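Planner keeps returning wrist poses that clip the sink rim 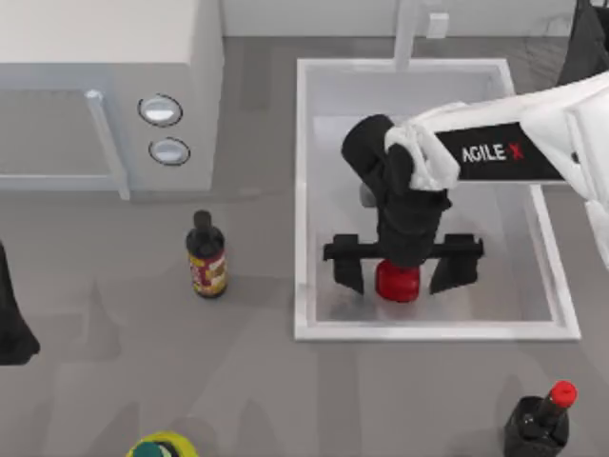 brondum_k
Kitchen sim, pick from sink. The grasp pose is fine, the IK is fine, and if I start the arm directly over the basin it closes on the red object every time. Starting from home, the planner gives me a path that drags the left finger through the rim. 70 rollouts with Wundelham defaults, 4 clean. Sampling planner, shortcutting on. What am I missing?

ingvar_s
Are the fingers in the collision model in the open position? Wundelham loads the gripper closed unless you pass the joint state. Open, yours is nearly as wide as the basin.

brondum_k
Checked, and it was loading closed. Fixed that. Now it fails to find a path at all on most seeds, timeout at 2 s.

radcombe
Your sink is probably a convex hull. If the importer wrapped rim and basin in one hull, the goal is inside solid geometry. Draw the collision mesh over the visual one and look.

tool0_offset
I'd skip all of this and add a pregrasp above the basin, then a straight Cartesian descent. You don't need a sampling planner for a vertical move.

radcombe
That hides the bug. If the hull is wrong, the descent check fails too, or he turns checking off and hits the real sink later.

tool0_offset
He should fix the mesh, sure. I still wouldn't let a sampler pick the approach into a box that tight. We run pregrasp plus descent on every bin task.

ingvar_s
Both. Split the sink into four walls and a floor, then do the descent. And keep shortcutting off for that last segment.

brondum_k
It was one hull. Rebuilt it from boxes and added the pregrasp. 70 rollouts again, 2 failures, both on the way over from home with the elbow near the microwave. Going to raise the padding there and rerun.

radcombe
Post the seeds for those two if you can. I don't think padding is the fix.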